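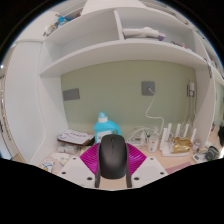 I have been putting my stuff away wrong for most of my adult life, and I only figured this out when I moved into a smaller apartment in Burnmont last August. I had always believed what the magazines told me, that a tidy home is a home where everything is behind a door. So I bought bins. I bought bins to go inside the bins! And every morning I would spend a good chunk of my coffee time hunting for the tape or the stamps or the one pen I like. A built-in desk nook with white side panels and a long shelf running across it looks lovely and calm, I get it, I wanted one for years. But give me the shelf over the drawer every single time, and if the mouse lives out in the open, fine by me.

My case is pretty simple. If I can see a thing, I use it. If I can't, I buy a second one. When I unpacked in Burnmont I found 12 rolls of packing tape (I had bought two more for the move) and a vegetable peeler still in its package, purchased, I assume, on a day when the other peeler was hiding under the potato masher. There was also a birthday card I'd meant to mail to my aunt in Stemmont. It had a stamp on it and everything. I mailed it anyway, very much out of season, and she called me up to ask if I was feeling all right.

People push back on this, and I understand why. Open shelves get dusty. They do! I dust mine when company is coming and otherwise I let it go. The other complaint is that open shelves look messy, and here I get a little worked up, because messy to who? My kitchen has the oatmeal, the rice and the good olive oil lined up where I can grab them. A photographer would want to move all of it. I would want the photographer to go home so I could make lunch.

There's a store out on the highway, Famircombe, that sells nothing but containers, and I used to go in there the way other folks go to the bakery. They had a lidded box for 18 dollars that was meant to hold smaller boxes. I owned three of those. I'm not mad at Famircombe, they were always very nice to me and they have great parking. I just think we've let the people who sell lids convince us that having things out is some kind of moral failing, when my grandmother kept her flour, her scissors and her bills on one open shelf by the back door and could find any of them in the dark.

I will make exceptions. Medicine goes in a cabinet. So do the Christmas lights, and cleaning stuff if you've got little kids running around. And I keep one drawer, just one, for the odds and ends I can't name - dead batteries, keys to I don't know what, a coupon for the old Bright car wash. I'm 71, I've earned a junk drawer.

But the everyday things, the scissors and the reading glasses and the checkbook, leave them out. Try it for a couple of weeks. Take the doors off one cabinet if your landlord will let you (mine took some talking to, and I had to promise to keep the hinges in a labeled envelope). The envelope is on the shelf next to the rice.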